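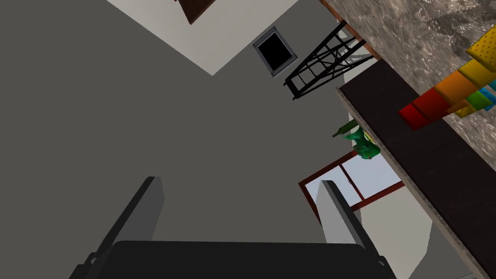

Ticket: Wrist rolled after reset, kitchen cell (simulation)
Product: Prokach cell controller, simulated arm with two-finger gripper
Opened by: Joelle Semaan, Kuswood
Assigned to: Wojciech Witkowska
Priority: Normal
Status: Closed
Opened: 17 September 2023

Joelle Semaan wrote:

We run the kitchen cell in simulation before anything goes to the real arm. After the last controller update the arm comes up in the wrong attitude when the cell is reset. The wrist is rolled and the gripper points up into the room. The wrist camera should be looking down at the worktop. What it gives us is wall, with the window on a slant and the stone top off to the right side of the view.

The gripper itself seems fine. The fingers are open at reset, as they should be. No joint limit warning, no collision warning, and the status line says "home reached".

What I have tried so far:

Reset from the panel. Same result.
Reset from the script. Same result.
Closed the cell and loaded it again. Same result.
Moved the arm to home by hand with the jog buttons, then reset. It goes from the good pose back to the bad one.

It happens every time, so it should be easy to see on your side. We have a batch of 200 runs waiting on this and I would like to start it this week.

Wojciech Witkowska replied:

Thanks. Please send three things: the home pose file, the tool file for the gripper, and the log from one reset. Set the log to full detail before you press reset. The short log leaves out the joint targets.

Also, did you carry your own home pose over from the old version, or are you using the one that came with the update?

Joelle Semaan wrote:

Files are attached. We carried our own over. Dong-geon Geum made it last December when we changed the mount, and it hasn't been touched since then. I asked him and he says the numbers in it are the ones he put in.

Wojciech Witkowska replied:

I loaded your files and I get the same pose. The log shows the arm being sent to a target that doesn't match the home pose file. The first five joints agree. Joint six is off, and it is off by exactly the mounting angle in your tool file.

In the old version the mounting angle of the gripper was written into the home pose by hand. The new version reads it from the tool file and adds it by itself. Your home pose still has it in, so it gets added twice. That accounts for the roll. It doesn't account for the gripper pointing up, so there is something else as well.

Please try this first:

1. Stop the cell and wait for the status line to say "stopped".
2. Make a copy of the home pose file and keep it somewhere outside the cell folder.
3. In the tool file, note the value of mount_angle.
4. In the home pose file, subtract that value from joint six.
5. Save, load the cell again, and reset.
6. Leave the finger opening at 80 mm for now.

Joelle Semaan wrote:

Done. The roll has changed but the camera is still not looking at the worktop. Mostly dark gray wall now, between the fingers and all the way up.

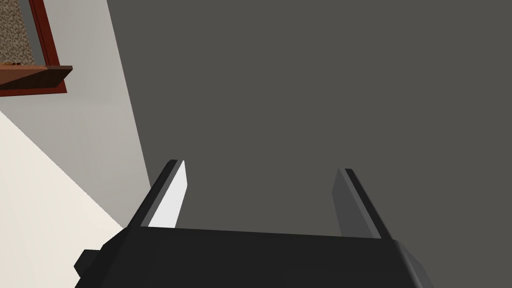 I let it sit for the full settle time, which we have at 2000 ms, and it doesn't move any further. I also ran 400 steps with no command and the joints held still. So I think it is holding the target it was given and the target is wrong.

Dong-geon noticed that the base frame is listed twice in the cell file, once near the top and once under "fixtures". I don't know if that matters. I haven't changed it.

Wojciech Witkowska replied:

It matters. The second entry wins, and the one under "fixtures" has the axes in the old order. The old version ignored base entries in that section. The new one reads them. Please delete the entry under "fixtures" and leave the one at the top alone.

Sieglinde Rathjen on our side had a similar case with the Gashi cell, where an old entry had been left in the same place. In that one the reset also reported "home reached". The message only compares the joints with the target. It doesn't check the target against anything – I have asked for a warning when a base frame is given twice.

Joelle Semaan wrote:

Deleted the second entry, loaded the cell, reset. The gripper now points down and the wrist camera has the worktop square in view. Closed and opened the cell a few more times and got the same pose each time. Jogged the arm well away and reset from there, also good.

One more question. The Enport cell uses the same tool file. Do I need to change joint six there too?

Wojciech Witkowska replied:

Only if its home pose was made in the old version. Open the file and look at the first line. If there is no version number in it, it is an old one and needs the same subtraction. Don't change mount_angle in the tool file to get around it, or both cells will be wrong.

Joelle Semaan wrote:

No version number, so I made the change there as well. Lieselotte Brandes ran the reset check on it and it passed. The old files are in our archive folder under the ticket number. The batch is running. You can close this.

Ticket closed by Wojciech Witkowska.
Cause: mounting angle added twice; second base frame entry in cell file.
Follow-up: warning for a repeated base frame, passed to the controller team.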